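Walking the Seven Lakes of the Olthorpe Highland
Student project report, Regional Geography
Kiyoshi Iwasaki
2024-12-29

Why I picked this topic

I grew up in flat country, so a valley with seven lakes stacked one above the other was always going to win me over! The Olthorpe highland gets very little attention in travel guides. Most visitors drive the lower road, stop at the first lake, take a photo and turn around. My project looks at what lies farther up, how a visitor can reach it, and whether a marked walking route would make sense there.

I worked from two older survey maps, a set of hut logbooks and my own walk in March, when I spent ten days in the valley. The lower lakes were still partly frozen then and the upper track was passable only on snowshoes, so my notes on the highest two lakes lean on the logbooks more than I would like.

The valley and how it was made

All seven lakes lie along the Nastard River. The lower three sit behind old rockfalls, which you can tell from the huge angular blocks piled across the outlets. The upper four are different. They fill hollows scraped out by a glacier, and the rock around them is smooth and grooved, with the grooves all running down the valley. Standing on that rock and following the lines with your finger is a wonderful way to learn about ice.

The largest lake, Ziltodora, is 42 meters deep at its deepest sounding. Its color changes a lot through the year (the hut logbooks mention green, gray, milky and once "like ink"), and I think that follows the amount of fine rock dust coming down with the meltwater. I would love to test this properly with water samples in summer.
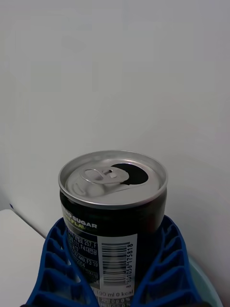 The river between the third and fourth lakes drops through a narrow gorge with steep, crumbly sides. The old shepherds' path avoids it completely and climbs over a grassy shoulder on the east side. It is longer, but the view back down to Ziltodora is the best in the whole valley, and I would send every walker that way.

Plants and animals

Juniper grows up to the fourth lake, mostly on the sunny side. Some of the trees are very old and twisted, with bark that peels off in long strips. Above them come cushion plants, sedge and bare scree. In March I saw almost none of this in leaf, so my plant list comes from the logbooks and contains 18 kinds that I could match to a name with confidence.

Animals were easier. I found hare tracks every morning near the hut, and twice I watched a pair of choughs playing in the wind over the gorge. Marmots were still asleep, of course. One logbook entry describes a bear with two cubs crossing the outlet of the fifth lake, and I read it about six times out of pure envy.

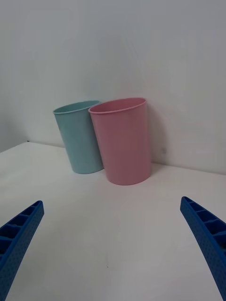
The proposed route

My suggestion is a three-day walk starting at the road bridge below the first lake. Day one goes as far as Ziltodora, an easy 10 kilometers on a wide track. Day two crosses the grassy shoulder and ends at the fourth lake, where there is level ground for tents and a clean spring. Day three is an out-and-back trip to the upper lakes with light packs, and strong walkers can continue over the Ķēniņš Pass to the next valley.

I would put 15 small wooden posts along the shoulder, where the path fades into grass and fog comes in quickly. The rest needs no marking at all - the river is guide enough.

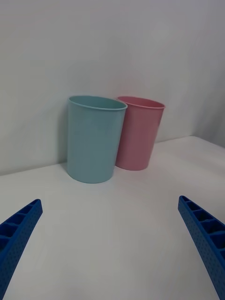 Camping should stay at the two places where people already camp. The ground around the upper lakes is thin and soggy, and a single tent leaves a mark that lasts the whole season. Washing in the lakes should be discouraged for the same reason, and the logbooks show that most walkers already carry water away from the shore.

What I would do differently

I would go in July! Snow hid a lot of the ground I wanted to see, and I could not check the spring at the fourth lake myself. I also wish I had copied the logbooks in date order, because sorting my notes afterward took most of a week. The depth figures for the two top lakes are missing from both maps, so I left those boxes blank in my table. A hand line and a small inflatable boat would be enough to fill them in, and I have already started asking who wants to come along.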